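Korham Tub with Yellow Lid

I've been selling the Korham for a while now and it's still the one I grab at home! Bright lime-green plastic body, pale yellow on top, and a chunky mustard knob with ridges you can get hold of (even with soapy hands). My friend Nokuthula Nkosi keeps clothespins in hers.

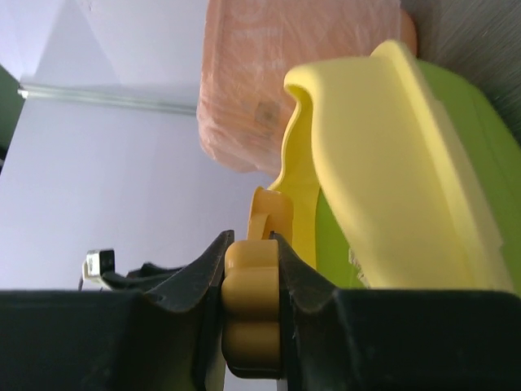 Can I put it in the dishwasher?
Please wash it by hand in warm water. The plastic can lose its shape on a hot cycle.

I ordered 200 in August and I'm down to the last 60, so write to me, Divina, if you'd like one put aside. Spare knobs are sold separately, and they fit the older Cokitz tubs too.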